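과제 중간 진행 보고
양팔 로봇의 실험기구 정리 동작 학습 (Pivton 지원 과제)
작성: Itetby 연구팀 과제 담당
작성일: 2023년 11월 14일

지난 보고 이후에 진행한 내용을 보고드립니다. 이번 기간의 중심은 시연 데이터의 수집과, 두 팔의 순서를 정하는 방법의 비교였습니다. 시연은 모두 800회를 모았고, 그중 학습에 쓰는 것은 검수를 통과한 것만입니다. 검수 기준은 지난번에 Pivton에서 주신 의견을 따라 고쳤습니다.

작업대의 기본 배치는 쟁반을 가운데에 두고 바구니를 양쪽에 두는 것으로 정하였습니다. 쟁반에는 삼각 플라스크와 계량컵, 시험관 꽂이가 올라갑니다. 투명한 용기는 깊이 값이 자주 빠지기 때문에 이번 과제에서 제일 어려운 물체입니다.

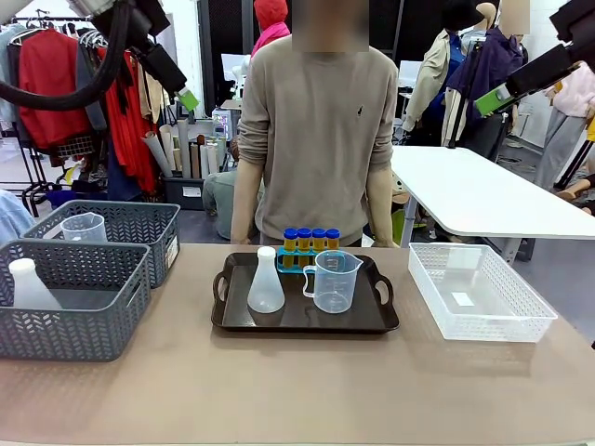
시험관에 액체를 넣은 상태로도 학습이 필요합니까?
필요하다고 판단하고 있습니다. 빈 시험관만으로 학습한 모델은 액체가 들어 있는 시험관에서 잡는 높이를 틀리는 경우가 많았습니다.

방법은 2가지를 비교하였습니다. 첫째는 두 팔의 동작을 한 모델이 같이 예측하는 방법이고, 둘째는 Javine 모듈이 먼저 어느 팔을 쓸지 고르고 그다음에 동작을 예측하는 방법입니다. 같은 배치 12종에서 시험한 결과, 둘째 방법은 6종에서 더 좋았고 나머지에서는 차이가 분명하지 않았습니다. 특히 물체가 가운데에 가까울 때 두 팔이 같이 나가서 멈추는 문제가 줄었습니다. 다만 팔을 바꾸는 순간에 동작이 느려지는 점은 아직 해결하지 못하였습니다.

일정은 한 가지가 늦어졌습니다. Diệp 평가 세트의 라벨 작업이 예정보다 오래 걸려서, 최종 비교 실험은 1월로 옮기고자 합니다. 예산의 변경은 없습니다. 다음 기간에는 바구니의 위치를 바꾼 배치를 추가하고, 계량컵의 손잡이를 잡는 시연을 더 모을 계획입니다. 실험 일정 변경에 대하여 승인 여부를 알려 주시면 감사하겠습니다.

문의: Itetby 연구팀 과제 담당 | © 2023 Itetby | 맨 위로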